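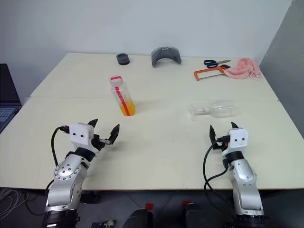

*Cream tabletop, two arms, grippers open.*

# About Tarkau

Tarkau is an architecture and interiors office of modest size. We design shops, small workplaces, clinics, and now and then a house for somebody who has already argued with two other architects. We were started by Minttu Huttunen, who still runs the design side, and Iida Räsänen, who joined after the first two projects and handles everything that gets built.

Most About pages in our line of work say the firm believes in light, honesty, and the human scale. We have read a lot of them. We don't know what a firm that was against light would look like, so the statement doesn't tell a client much. What follows is an attempt at something more useful, including the parts where we are probably not the right office for you.

## What we do

About two thirds of our work is fitting out existing buildings. A tenant has signed a lease, the landlord has handed over a shell with a bad ceiling, and opening day was promised to someone before we were called. We measure the place, draw it, price it, get it through the permit office, and stay on site until the doors open.

The rest is new building on small lots, plus a type of job we call a second opinion. In those, another architect has made a scheme and the owner has a feeling about it. We read the drawings for a fixed fee and write down what we think will go wrong. Sometimes the answer is that nothing will, and the owner should stop worrying and pay the architect.

We don't do hotels, stadiums, or master plans. We don't do restaurants with open kitchens anymore. We did one, and the exhaust took over the whole job.

## The word "experience"

Clients come to us asking for a retail experience. We try to find out what they mean before drawing anything, and a fair number mean a big screen. Others mean a place to sit. A few have seen a store in another city with a tree in it.

We are doubtful about all three. Screens date faster than paint, and someone has to keep feeding them with content. Seating is fine if you have decided what the person sitting there is waiting for. As for trees, we have specified two and both died, one of them before the opening party.

A shop is a room where people look at things and then either buy them or leave. If the light on the goods is poor, if the aisle is too narrow for two people with bags, or if the register is where the door swings, no concept is going to rescue it. Minttu has been known to spend an entire first meeting on where the register goes. Some clients find this disappointing.

## Some work

**Asholm.** An eyewear store on a corner, 994 square feet, formerly a bank branch. The owner wanted the vault kept as a feature. We were against it, and lost, and the vault now holds the repair counter. We still think the ceiling in there is too low. Customers like it a great deal, according to the owner, who brings this up every time we meet. The frames sit on plain oak ledges at three heights, and the mirrors are lit from both sides because overhead light makes everyone look ill.

**Hijazi.** A family fabric business that had outgrown its second location. The brief was to show 200 bolts of cloth without the place looking like a stockroom. We looked at a system of motorized racks from a supplier with a very good video. The quote for servicing it was longer than the quote for the racks. What got built is deep shelving on a slope, with a cutting table in the middle that four people can stand at. The lower shelves are hard on the knees and we would raise them if we did it again.

**Grinico.** Offices and a small showroom for a lighting importer. The original plan had no enclosed rooms, since the company had been told by a consultant that walls prevent collaboration. Iida asked where people would make phone calls. That question went around for most of April, and the final plan has six rooms with doors. They are booked all day. The showroom has a black ceiling and gray walls, and every circuit can be switched alone, so a buyer can see one fixture by itself and find out what it really does.
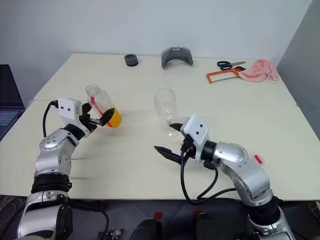 We could add more projects, and there are more on the Work page, but we would rather you called the owners. We will give you the phone number of any client from the last five years, including the two who were unhappy. One of them has gotten over it.

## How a job runs

The first meeting is free and takes an hour. Bring the lease if there is one. People bring mood boards, and we look at them politely, but the lease is where the surprises are: who owns the air conditioning, what can be hung on the facade, when the noise has to stop.

If we both want to go on, we write a short proposal with a fee. The fee is a fixed sum for the design and an hourly rate for the time on site. We don't charge a percentage of the construction cost. Plenty of good architects do and we don't accuse them of anything, but it is an odd thing to be paid more when the marble gets more expensive, and we would prefer not to have the conversation.

After that there are three sets of drawings. The first is rough and done by hand. We keep it that way on purpose. Show people a polished rendering in week two and they will fall in love with a chair we put in to fill a gap, or with a sunset that comes from the wrong side of the building. The second set has real dimensions and goes out for a price. The third is what the contractor builds from, and after that changes cost money. We say this several times, out loud and in writing.

A typical shop takes us 100 days from signed proposal to opening, if the permit behaves. A simple one has been done in 60. We won't promise 60.

## Renderings, sustainability, awards

These come up, so here is where we stand.

We make renderings when a landlord or a lender needs one. We label them with the time of day and we don't add people laughing at a salad. If the column is in the way, the column is in the rendering.

On sustainability, the greenest thing in most of our jobs is what we leave alone. A floor that is already there needs no truck. We have talked clients out of replacing perfectly sound floors with reclaimed ones shipped across an ocean — it took some talking — and we keep a list of contractors who will take out a partition carefully enough that the studs can go back in. We don't use the word "green" in proposals. If you need a certificate we can do the paperwork, and we will tell you what it costs before you decide you need it.

We have won one award, for a shop that closed the following year. The two facts are unrelated as far as we know. We stopped entering after that, mostly on account of the entry fees.

## Who you will deal with

Minttu Huttunen trained as an architect and worked for a large firm on the back corridors of shopping malls, an education she recommends to anyone. She draws the first set of every project herself. She does not like curved counters and will ask you why you want one. There may be a good reason. She has accepted some.

Iida Räsänen came from the contractor's side. She prices the drawings before the bidders do, runs the site meetings, and keeps the defects list. She is the person who will phone you with bad news, usually early in the morning, and she does it the same day she hears it.

The rest of the office changes a little from year to year. We take one student each summer and pay them. Everyone who worked on a project is named on that project's page, including people who have since left for bigger firms.

## Things we get asked

**Do you work with our own contractor?** Yes, if Iida can see a finished job of theirs first.

**Can you work from photographs?** No. We have tried it. Photographs leave out the pipes.

**Can you match a look we found online?** We can tell you what it would cost and what is likely holding it up. Often the answer is a steel beam you don't have.

**Do you do branding?** We don't. We will talk to whoever does, and we will ask them for the sign dimensions early, and they will be late.

**Are you taking on work?** Usually one or two jobs at a time. If we are full we say so, and we will give you the names of other offices that we would hire ourselves.

Write to us with the address of the space, its size if you know it, and the date you have already told people it will open. Iida reads the mail and will probably ask about the date first.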